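Verna Rosenthal would like it known that she never meant to make hats

The sign on the door at Badgate says Seltden Millinery, and under it, in smaller letters, "and repairs". The repairs, Verna Rosenthal tells me, are what pay for the millinery.

"People will spend forever deciding on a new hat and then not buy it," she says, moving a stack of brims off the visitor's chair. "But if the dog has had a go at Grandad's felt, they want it fixed by the weekend and they don't ask the price."

She has been blocking, stitching and steaming at Badgate for long enough that customers have begun bringing in hats she made herself, worn through at the crown. She finds this flattering and slightly annoying. One gentleman returned a charcoal fedora he had evidently been using to carry eggs.

Rosenthal trained as a bookkeeper. The hats began with a cousin's wedding and a fascinator that came apart in the car park, which she rebuilt on the bonnet of a hatchback with fuse wire and a borrowed nail file. The bride's mother asked who her milliner was. "I gave her my own number. I thought she was being polite. She rang on the way home from the reception."

There was an apprenticeship of sorts after that, with an elderly blocker who disapproved of glue, sequins, synthetic felt and most of his clients. He taught her to work a hood over the block with her thumbs while it was still steaming. She shows me the thumbs. They are not, she concedes, hands for modelling rings.

The current range is called Ojala and has four shapes, two of them brimmed. It came out in October, a month she considers sensible and every racegoer in the district considers far too late. The colours are the grey of a wet fence, a good bottle green, a mustard and something she calls "old piano", which I would have called brown.

"You can't sell brown," she says. "I've tried. I had a brown cloche in the window for a whole winter. I changed the ticket to old piano and a woman put it on her head and walked out in it. She'd paid, I should add."

Her trims are mostly petersham ribbon, with the occasional feather if the feather has behaved itself. She dyes the ribbon in a saucepan that has been formally retired from food. Flowers she makes only on request and with visible reluctance, cutting the petals from felt offcuts and curling them over the handle of a teaspoon. I ask whether she enjoys it.

"I enjoy the first petal."

The other half of her working life goes on hatpins, under the name Hinard. These are a newer enthusiasm, and she becomes noticeably less dry on the topic. The heads are glass, horn or turned timber, and each one is fitted by hand to a steel shaft that she sharpens just enough to pass through felt and, she says, an inattentive brother-in-law. She would happily make nothing else. The trouble is that a pin needs a hat to go through, and so she is back at the blocks by morning.

I raise the matter of online sales, and she looks at the ceiling. There is a website. Her nephew built it, and it asks customers to measure their heads, a task that has proved beyond much of the population. One order came through for a head the size of a grapefruit. Another, in what she assumes was inches, would have fitted a letterbox.

"I rang the grapefruit," she says. "Lovely man. He'd measured round his wrist to see how the tape worked and then written that down."

Does she refuse anyone? She thinks about it while she picks lint off a crown. She won't copy another maker's hat from a photograph, and she won't do anything that lights up. She once turned down a christening bonnet with antlers, although she has wondered since how it would have looked, and there is a pencil sketch pinned up near the kettle that she says has nothing to do with it.

As for her own headwear, I had expected something grand. When I ask what she wears to the shops, she reaches behind the door and brings out a towelling bucket hat, much washed, with a bait company's name on the front.

"It's got a good brim," she says. "And if I lose it, I haven't lost two days' work."

She does mean to make herself a proper one. The block has been chosen, and the hood is in the cupboard, bottle green. It has been there about two years. A customer came in while I was doing up my coat, holding a straw boater in two pieces, and Rosenthal had the kettle on for the steam before he'd finished explaining about the ute.

Seltden Millinery is at Badgate, and visits are by appointment. Hatpins can be ordered separately.
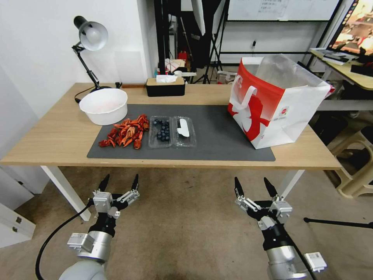 Cooked crawfish shells on a dark grey desk mat.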